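サポートチケット 797
件名:ラクロス大会の速報スコアと公式記録の得点が一致しない
製品:Doko スコア連携(会場端末、集計サーバー、公開ページ)
区分:データ不整合
優先度:高
状態:解決済み
起票日:2019年10月27日(日)

概要
女子ラクロスのリーグ戦、Heston 対 Judis の試合で、公開ページの最終スコアが 11-8 と表示されている。審判署名済みの公式記録用紙では 11-7 で Heston の勝利。勝敗に影響はないが、得失点差が順位決定に使われるため、順位表の確定処理を保留している。

環境
会場:Daher 競技場 第2グラウンド
会場端末:タブレット2台(記録席の主端末、計時席の副端末)
通信:会場の無線LAN、切断時は端末内に一時保存
集計サーバー側の受信上限:1試合あたり4000イベント
当該試合の受信イベント数:121

現象
1. 後半の Judis の得点が、公式記録より1点多い。
2. 選手別得点の合計は 7 で、公式記録と一致する。チーム得点だけが 8 になっている。
3. 試合経過の一覧には、背番号の入っていない得点イベントが1件ある。
4. 公開ページの再読み込み、キャッシュの削除では変化なし。

調査ログ

[記録 1] 公開ページと集計サーバーの値を比較。両方とも 11-8。表示側の不具合は除外。

[記録 2] 受信イベント121件を時刻順に出力し、記録用紙の写しと突き合わせた。前半は全件一致。後半、Judis の6点目に対応する得点イベントが2件存在する。1件目は背番号あり、主端末から送信。2件目は背番号なし、副端末から送信。試合時計の値は2件とも同じ。

[記録 3] 重複排除の条件を確認。現行の条件は「端末識別子とイベント連番の組が同一」。送信元の端末が異なる場合は重複とみなされない。設計どおりの動作であり、サーバー側の障害ではない。

[記録 4] 副端末の権限を確認。計時席の端末は本来、時計の開始と停止、ペナルティ時間の管理だけを行う設定とする。当該端末には「得点入力」の権限が付与されていた。権限の変更履歴では、6月の設定ひな形の更新時に有効化されている。以後の試合で副端末から得点が送信された例はほかにない。
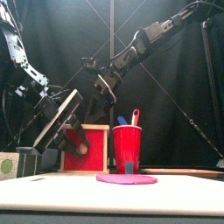
写真:Doko サポート資料室

[記録 5] 副端末の保存ログを取得。後半の途中で無線LANが切断され、復帰後に保存分がまとめて送信されている。問題の得点イベントもこの中に含まれる。操作種別は「得点」、入力元は「画面操作」。自動生成ではない。

[記録 6] 操作の前後を確認。得点イベントの直前に「時計停止」、直後に「時計開始」が記録されている。計時席の画面では、得点入力が有効な場合、時計停止ボタンの右隣に得点ボタンが表示される。誤操作の可能性が高いが、ログからは意図の有無を判定できない。

[記録 7] 検証環境で再現試験を実施。手順は次のとおり。
・主端末と副端末の両方に得点入力権限を付与
・副端末の無線LANを切断
・主端末で背番号ありの得点を入力
・副端末で同じチームの得点を背番号なしで入力
・副端末の無線LANを再接続
結果:チーム得点が2加算され、選手別得点は1加算。5回実施し、5回とも同じ結果。

[記録 8] 副端末を切断せずに同じ操作を行った場合、副端末に「直前の得点と重複する可能性があります」の確認画面が出る。切断中は主端末のイベントを参照できず、この確認は出ない。

[記録 9] 副端末の得点入力権限を外して再試験。得点ボタンは表示されず、切断と再接続を行っても得点は増えない。時計操作とペナルティ入力への影響はなし。

原因
計時席の副端末に得点入力権限が付与されていたこと、および通信切断中は重複確認が動作しないことの組み合わせ。背番号なしの得点はチーム得点にのみ加算される仕様のため、選手別得点との差が生じた。

対処
1. リーグ記録担当の承認を得て、背番号なしの得点イベント1件を無効化した。物理削除はせず、無効化の理由欄に本チケット番号を記入。
2. 当該試合の再集計を実行。チーム得点 11-7、選手別合計 11 と 7。公式記録と一致。
3. 順位表を再計算。Judis の得失点差が1減少。順位の変動なし。
4. 設定ひな形の「計時席」から得点入力権限を除外し、Daher 競技場の副端末に再配布した。
5. 順位表の確定処理の保留を解除。

利用者側での確認方法
管理画面の「試合」から対象試合を開き、「整合性」タブを選択する。チーム得点と選手別得点の差が 0 以外の場合、背番号なしの得点イベントが一覧に表示される。オウンゴールは背番号なしで記録されるため、差があっても誤りとは限らない。修正前に記録用紙と照合すること。
端末の権限は「会場」「端末」「役割」の順に開くと確認できる。試合中に役割を変更した場合、変更は次の試合から有効になる。

未対応事項
・切断中に入力された得点について、再接続時に同一時計値の得点と比較する機能。開発側に改善要望として登録済み。対応時期は未定。
・時計停止ボタンと得点ボタンの配置変更。主端末の画面にも影響するため、別チケットで扱う。
・6月以降に同じひな形を適用した他会場の端末。再配布は次回の同期時に自動で行われる。同期が完了していない端末は管理画面で黄色表示となる。

追記 1
起票者より、公開ページの表示が 11-7 に変わったとの連絡あり。試合経過の一覧からも該当の1件が消えている。

追記 2
選手別成績のCSVを修正前に出力していた場合も、再出力は不要。チーム別成績のCSVは再出力が必要。ファイル名は変わらないため、更新日時で区別する。

処理結果:設定修正およびデータ訂正により解決
関連区分:端末権限、オフライン送信、重複排除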